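Velunard Hand-Held Gripper Kit: Workshop Tips for Hirers

Vellus Equipment Library
Guidance sheet, revised 28th September

The Velunard kit is offered on weekly hire to workshops, colleges and small firms that wish to record hand tasks for later use in training a robot arm. The following tips have been gathered from the returns desk and from hirers' own notes. They should be read alongside the printed manual, which takes precedence on all matters of electrical safety.

Before the first session

Charge the handle fully on the evening before use. The indicator on the charger changes from amber to green, and the handle may then be left on its cradle overnight without harm.

Wipe the lens with the dry cloth supplied in the lid pocket. Kitchen paper leaves lint, and household glass cleaner will damage the coating. A smear that is hardly noticeable to the eye can spoil a whole morning's recording.

Check the finger pads for wear. Pads should be changed when the ribbing has gone smooth at the tip. Spare pads are charged at cost if the packet is returned open.

Preparing the work surface

A plain table at standing height suits most tasks. Where the surface is highly polished, a matt cloth or a sheet of sugar paper will reduce glare. Tablecloths with a small repeated pattern should be avoided - the tracking software has been known to confuse one part of the pattern with another.

Leave enough free space on each side of the work for the elbow. Hirers who set up against a wall tend to shorten their movements, and the recordings are poorer for it.

Chairs should be pushed in and bags kept off the floor on the working side.

Holding and moving the gripper

Hold the handle as one would a watering can, with the wrist straight. Squeeze the trigger slowly and release it slowly. A quick release will often tip a cup or scatter small items such as screws, pegs and dried beans.

The handle with battery fitted weighs 1,000 grams. Sessions should be kept to 11 minutes, followed by a rest of equal length. Members of staff who share the work should adjust the strap each time the kit changes hands.

Stains on the grip may be removed with a cloth wrung out in warm water and a little washing-up liquid. The handle must not be placed under a tap.

Choosing tasks

Begin with folding, stacking or sorting. Pouring is best left until the second week, and glassware should be replaced by plastic throughout. The task cards in the Chatzigeorgiou pack are arranged in order of difficulty, and hirers with no earlier experience are advised to follow that order.
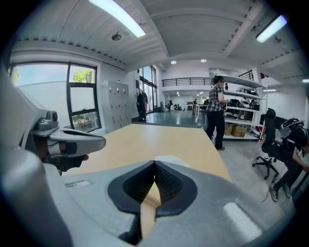

Can the kit be used in a shared room while other people are at work?

A shared room is suitable, provided that everyone present has been told that recording is taking place and has agreed to it. A written notice on the door is recommended.

Storing recordings

Each memory card holds 207 short recordings at the standard setting. Copy the files at the end of every session and label the folder with the task and the room. The Breltusow transfer program is included in the hire and will run on most office computers. Cards returned with the kit are erased on arrival, and files cannot be recovered afterwards.

Returning the kit

Place the handle in the foam tray with the fingers closed. Coil the charging lead loosely and secure it with the fabric tie - tight coils break the lead near the plug. The weekly charge is £222, including carriage in both directions, and kits received after noon on the due date are charged for a further day. Bookings for April open in the new year.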